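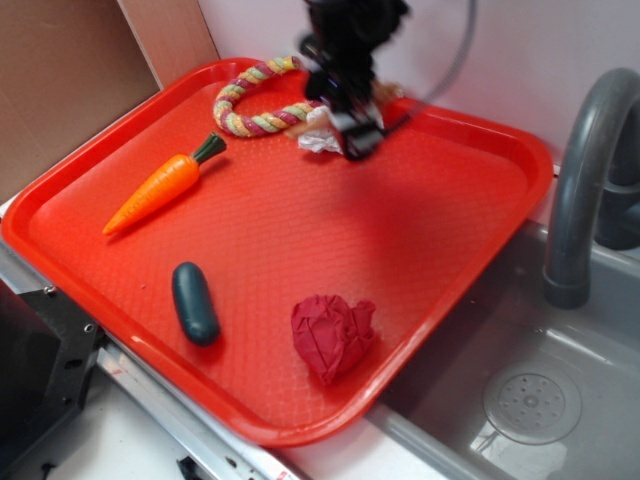 Benedito Macedo said a rule with the word "normally" in it was no rule at all, and he wanted all of them out by the end of the afternoon.

Rocío Saavedra had the handling code open on her laptop. She searched for the word and found it in the section on soft items, twice in the section on handover, and once in the paragraph about who was allowed to restart the arm. She had written that last one herself.

"It's there for a reason," she said.

"What reason?"

"Sometimes the operator who stopped it has gone home."

"Then say that. Say what happens when the operator has gone home."

She deleted the word and sat looking at the gap. The operator who stopped the arm restarts the arm. It was clear enough now, and it would leave the night shift at Karummont standing about until morning.

The code belonged to Itberg, or would when it was signed. Dista had bought the arms and Itberg ran them, and neither firm had written anything down during the first year beyond the height of the fence and a telephone number. Then in July an arm at Karummont had closed on a glass ornament that the system had down as a sponge. There was no injury and the ornament was cheap. The report came to two paragraphs. The second said that the operator had seen it coming and had not pressed stop, as she had not been sure she was allowed to.

Rocío had read that sentence more often than anything else in the file. The operator's name was not given and she had never asked for it.

"Section four," said Benedito. He was reading from paper, with his glasses pushed up on his forehead, so he held the page close. "Mixed trays. You've got the operator checking the tray before each run. Checking it for what?"

"For anything that shouldn't be there."

"Such as?"

"It depends what's on the list."

"And if it's on the list and still shouldn't be there?"

She got up and went across to the test bench. The arm was going through its trays, as it had been all day, and every so often the motors changed note. The red tray was on the counter. Tavares sent the objects over in boxes with no pattern that she could make out. Toy vegetables came with dog toys, and things from a beach came with things from a kitchen drawer. The idea was that the arm should meet as much as possible before it met a customer. Each object had a line on a sheet with a name and a permitted force. The sheet was supposed to be checked by two people, and the second person was supposed to be someone other than Rocío.

She looked up the seashell. Rigid, it said. Standard grip.

"Who put the shell down as rigid?" she called.

"It is rigid."

"So is an egg."

Benedito lowered his glasses and came over. He read the line, and then the lines on either side of it. The rope toy was down as soft. The carrot was down as rigid, with the same permitted force as the shell.

"Who signed it?" he said.

"You did. Second signature."

He took the sheet from her and looked at his own initials for a while.

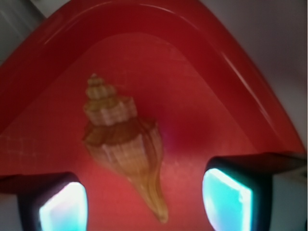
"Stop it there," he said, and Rocío pressed the button on the post.

The arm held where it was. She wrote the time in the log and, in the column next to it, her name. The column after that asked for the reason, and there was room for perhaps five words. She wrote "sheet wrong, shell" and then, as there was a little space left, "maybe".

"You can't put maybe," said Benedito.

"I don't know that it would have broken."

"Leave it out, then. The sheet's wrong whether it breaks or not."

"If I have to know before I press the button, I'm never going to press it. That's what happened in July." She put the pen down. "I'd like it to say that. I'd like section one to say that you can stop the arm with a maybe."

He asked how many stops she thought they would get. The trial at Karummont was set at 300 picks a shift, and Dista paid by the pick. If every operator stopped for every doubt, there would be a call from Dista before the week was out. Rocío said that about 20 would be her guess for the first shift, and fewer after that as the sheets improved. He asked what the guess was based on. She said the operators had asked her 131 questions at the last training day and she had answered them all. Most of the questions had been the same one, with different objects in it.

"Which one?"

"Can I stop it if."

Benedito pulled out a stool and sat down. He turned his printed copy over and wrote on the back in capitals, as he did with anything that was going to be typed up by somebody else. Anyone at the bench may stop the arm at any time. He thought about it and added: No reason is required. Then he crossed out the second sentence.

"We need the reason," he said. "We won't fix the sheets without it."

"Afterwards, though. They stop it first and write it down later, and it doesn't have to be a good one."

He wrote: The reason is recorded afterwards. A doubt is a reason.

"And nobody gets asked about it by their manager," said Rocío.

"I can't put that in a handling code."

"Where can you put it?"

He didn't know. He thought there might be a staff policy, and that Itberg would want it in their own wording, which would take until spring. She told him to put it in the code and let them take it out. If they took it out, there would be an email with somebody's name on it. He wrote it down, in smaller capitals.

They did the sheet next. She read out the names and he gave the force he thought was right, and wherever they disagreed they put the lower one. For the shell he said to halve it. She said she would rather have it marked as fragile and tested by hand before the arm was given any figure. It took them past six. When they had finished he signed in the second column, then noticed that she had signed in the first.

"You wrote it and I checked it," he said. "But I was here the whole time telling you what to write."

"So it needs a third person."

"Is that in the code?"

It wasn't. She went back to the laptop and found the place in section four, and typed: The second signatory must not have taken part in preparing the sheet. She left the arm stopped. By the new wording she was the one who would have to restart it, and she hadn't yet dealt with the night shift.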